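Home | Programs | Reports | Funding | Contact

Corner Store Healthy Shelf Grant, second progress report
9/26/18
By Digby Costigan

The grant paid for 20 stores in Clellthorpe to carry fresh fruit and vegetables at a lower price. All 20 signed up. I would not read much into that, as signing up cost them nothing and came with a free cooler.

Since March the stores have reported 2504 discounted produce sales. Of these, 1509 came from the two Odukoya stores, which sold fruit long before we arrived. Take those out and the remaining 18 stores share 995 sales over the whole period. The spring report called this "strong early uptake." I did not write that line and I would like it dropped.
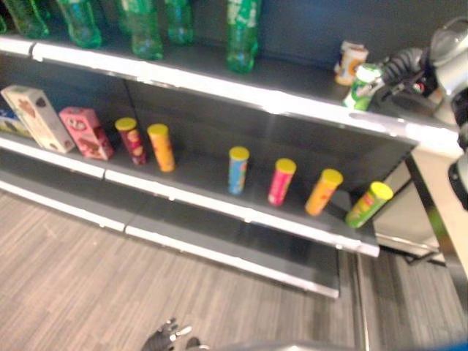
Drinks on the top shelf, boxes and snack canisters on the middle one.

We also mailed coupons through the Silevach tenants' list. Almost 173 came back. The figure is soft — one store kept its coupons in a drawer and gave us a guess.

Dalibor Halás ran the owner interviews. Most owners said customers like the idea. Fewer could name anything that had sold well, apart from bananas. Spoilage is the complaint we hear most, and the Kuken delivery schedule does not help. Stores get one drop a week whether they need it or not.

I am asking to move the money left in the poster budget into smaller, more frequent deliveries. I can't promise it will raise sales. I do think the posters have had long enough to show us something, and they haven't.

Store-by-store figures are attached.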